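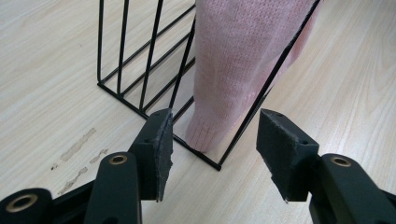
Replacement foam pads for the Preverex hand-held gripper (pair)

Part no. ZP-247
Fits: Preverex hand-held, both body versions
In the box: 2 black foam pads, 1 strip of adhesive film, 1 fit card
Sold by the pair only

If you run a Preverex every day, the pads are the part you'll be buying again. I've been selling and fitting these at Zotel for a good while, I use the same gripper on my own bench, and this page has grown every time somebody wrote in with a question I should've answered already. So it's long. Sorry! Order button's at the bottom, same as always.

When to change them

Look at the inner edges first. Foam starts to go fibrous there, with little threads standing up, and then one side gets ragged and you see a small tear along the lower edge of the wedge. A bit of fray is fine and I'd happily keep working with it, especially on soft stuff like socks and dishcloths. Once a tear is deep enough to fold over when the fingers close, swap the pads. A folded flap catches on thin things (wire racks are the worst for this, the rods slide right into the tear) and then you're pulling the rack along with whatever you wanted to pick up.

Change both at once. I know the other one looks okay. A new pad next to a tired one closes off center, and you'll spend an afternoon blaming the fingers.

Taking the old ones off

Open the fingers all the way and lock the trigger. Peel from the back of the wedge toward the tip, slowly, and most of the film comes away with the foam. Whatever stays behind rolls off under your thumb. If it's stubborn, put a little rubbing alcohol on a rag and give it a minute. Please don't scrape with a blade — the arms mark easily and the new film won't lie flat over a gouge.

Putting the new ones on

Cut the film strip in half and stick one piece to each fingertip. Peel the liner, set the pad down tip first, then roll it back toward the arm. You get one good try at this, so hold the fit card between the fingers while you do it. Close the gripper gently on the card, check that the two wedges point at each other, and leave it clamped overnight. I do mine last thing in the evening and they're ready when the coffee is.

While you've got it apart

Check the round brass-colored inserts on the arms. They should sit level with no wiggle. If one turns under your fingernail, write to me before you glue anything, there's a right way to do it and it depends on which body you have. Wipe the arms down too, and the table you work on! I'm bad about this myself. Dried spots on the wood end up on the foam sooner or later, and grubby foam gets slick.

How long they last

My own pairs go to 2000 closes on fabric before I get fussy about them. On wire and hard plastic I had one pair give up at 847, and I'd been dragging it along a dish rack on purpose to see. Keep a tally on a piece of tape if you like that kind of thing. After 3 changes, put on a fresh fit card as well, they go soft at the corners.

Questions I get

Will they fit the Ragab fingers? No. The Ragab tip is narrower and the foam hangs over the side. I've tried trimming them and it looked terrible and worked worse.

Can I wash them? A damp cloth is okay, a soak isn't. The film lets go.

Do you have a firmer foam? The Ikum pads are firmer, and I stock them on their own page. They're nice on boxes and jars. For knits I find they slip, so I went back to these.

My new pads squeak. Mine do too for the first day or so.

Shipping

Pads go out in a flat mailer, and orders in before noon usually leave the same day. We close for stocktaking in May, so order ahead if you're down to your last pair.

Add to cart | Ask a question | See Ikum firm pads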